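Plamport Computer Workshop Opens Its Refurbished Desktop Program to the Public

July
By Teodoro Ibarra

PLAMPORT – I've been fixing up old desktop computers for a good long while now, mostly for people who knew somebody who knew me, and I'm so happy to finally say this out loud: Sadmont Desktop Repair is opening its refurbishing program to anyone in town who wants to bring a computer in or take one home!

The way it works is pretty simple. You drop off a tower you aren't using anymore (under a desk, in the garage, wherever it's been living), we open it up, clean it out, test what's inside and put it back to work. Then it goes out again at a flat price of 67 dollars, with a keyboard and a mouse. If a machine is past saving, we pull whatever parts still test well and put them on the shelf for the next one.

We ran a trial through the spring with 72 computers, and I learned a lot from it. I used to think the processor would be what held most of these machines back, and it hardly ever was. Plenty of them came in with a flat clock battery, which is that little round coin cell on the main board. It costs next to nothing, and without a good one the computer forgets the date every time you unplug it. Other people had been told they needed a whole new computer when what they needed was more memory and a good dusting.
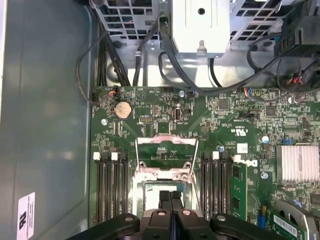

Do I need to take my files off before I drop a computer off?

Please do, if the computer still turns on. Copy anything you want to keep onto another drive first, and if it won't start, tell us at the counter so we can set the drive aside before anyone touches it. Every drive gets wiped before a computer leaves the shop, and once it's wiped we can't get your photos back for you.

We're taking full-size and small towers of any brand. I'd love to take laptops too, but we don't have the shelf space or the spare screens, so for now it's towers only. Leave the power cord with it if you can find it! Monitors are fine if they come with a computer, but please don't bring them by themselves.

The bigger news is that we've got help. Ateş, the electrical supply store two doors down, has given us the use of its back stockroom, and Stiva is covering our replacement drives through the first year. With the extra room I think we can get roughly 2,000 computers back out the door over the life of the program, and that's a number I wouldn't have dared to say when I was working off my kitchen counter.
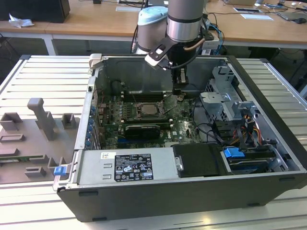 I also want to get more people comfortable with taking the side panel off. We'll be holding open bench evenings at 6 p.m. all through the month, where you can bring your own tower and learn how to reseat the memory, change a battery or swap a drive. No experience needed, and there's no charge. Wear something with short sleeves, leave the bracelets at home, and unplug everything before you carry it over. Kids are welcome with a grown-up, and we've got 2 practice machines they can take apart as many times as they like (mine have already had a go at both).

Drop-off is at the front counter from 10 a.m. to 4 p.m. If you've got more than a carload, stop in and talk to me first so I can clear some floor. Businesses clearing out an office can ask for a pickup, and I'll try to fit you in on the van's next run.

Related items
Sadmont bench evenings: what to bring
Plamport electronics drop-off hours
How to back up an old hard drive
Stiva to supply drives for Sadmont refurbishing program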